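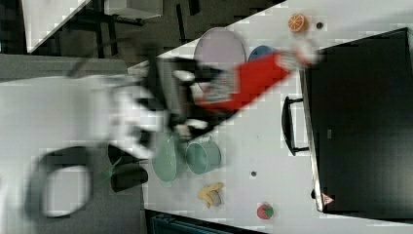

Edodier Kitchen, release notes and data card

Edodier Kitchen is a set of 3173 teleoperated episodes recorded by Dridberg on a single robot arm at a toy kitchen table. This revision (August 2026) documents a velocity fault found in part of the set and replaces the earlier card. Read the section on the fault before training on the action column.

Status

The fault is understood. The affected episodes are still in the archive and are marked in the index. They have not been repaired. The default loader skips them.

Contents

Each episode directory holds the camera streams, joint positions, commanded joint velocities, gripper opening, and the controller event log. Timestamps come from the control computer. Camera timestamps are taken on arrival and are later than the exposure.

Tasks are short pick and place jobs: move the bottle to the top of the oven, put the strawberry in the pot, clear the plate, and so on. Task text is stored as typed by the operator, spelling errors included.

The fault

The operator link could stall while the arm was moving. On recovery, the command bridge (called Adams in the logs and config files) sent all queued setpoints in a burst instead of dropping the stale ones. The arm then tried to close the position error at the highest speed the joint limits allowed. With an object in the gripper, the result was a fast sweep at table height, usually ending in a protective stop.

The trigger was a stall of more than 77 ms. Shorter stalls were absorbed by the smoothing filter and left no visible step in the joint data.

In total, 172 episodes contain at least one burst. Of these, 159 ended in a protective stop. The others ran to completion and were originally labeled as successes. Those labels have been withdrawn – the final object positions may be correct, but the path to them is not one a policy should learn.

No person was struck. The stop button was within the operator's reach throughout, and entry to the table area was not allowed with the drives on. The speed limit in the safety controller was set for an empty gripper and should have been lower.

How to find a burst

In the event log, look for QUEUE_FLUSH followed by VEL_SAT on any joint. In the joint data, look for a flat commanded velocity followed by saturation. Video alone is a poor test. Strong motion blur on the arm is a useful hint, but ordinary quick moves also blur at the exposure used, and a burst that falls between exposures may leave nothing to see.

Final object positions are a poor test too. A bottle lying on the oven, with the plate and pot on the table, is a valid end state for several tasks and appears in clean and faulty episodes alike.

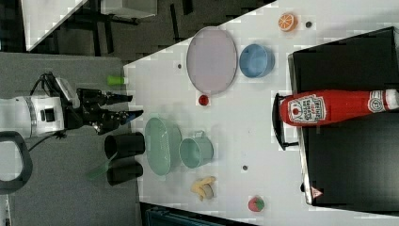
Kollgate reported in January that filtering on VEL_SAT alone removed too many episodes from its copy, including slow ones with no stall, and asked whether the flag could be trusted at all. It also asked that faulty episodes stay available, as it uses them to test a stop predictor.

Both points were accepted. VEL_SAT is also raised once during homing, before the operator takes control, and must be ignored there. Use the pair of events, in order, after the TELEOP_START mark. The marked episodes will remain in the archive under their original numbers.

Changes made at the station

Adams now discards any setpoint older than the current control cycle. After a stall it holds position and waits for the operator to release and press the enable switch again. The arm speed limit was lowered for all tasks, loaded or not. The link watchdog runs in the safety controller and no longer depends on the control computer.

The discard change was tested by pulling the network cable during free motion and again with an object held. In both cases the arm held position until it was enabled again. Stalls caused by a loaded control computer were not tested separately.
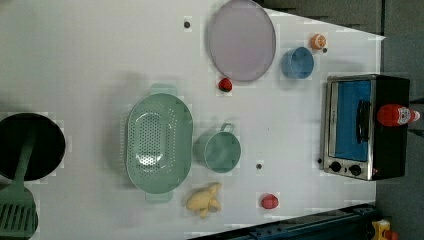 Known problems not fixed

Gripper opening is logged at a lower rate than joint position and is repeated between samples. Do not differentiate it.

The overhead camera and the side camera were not started together. Offsets are given per episode in sync.json. Where the file is missing, align on the first gripper close.

Objects were not returned to fixed positions between episodes. The layout carries over from the previous episode unless the log contains RESET.

Episodes recorded before the event log format changed use STOP_P for a protective stop. The loader maps it to PSTOP, but raw log readers must do this themselves.

Loading

Set include_faulted to true to load the marked episodes. The loader prints a warning once per run and adds a per-step field, burst, which is true from QUEUE_FLUSH to the end of the episode. Steps before the flush are normal and can be used. Do not use the commanded velocities after it as training targets.

Report further faults with the episode number and the log lines on either side of the event.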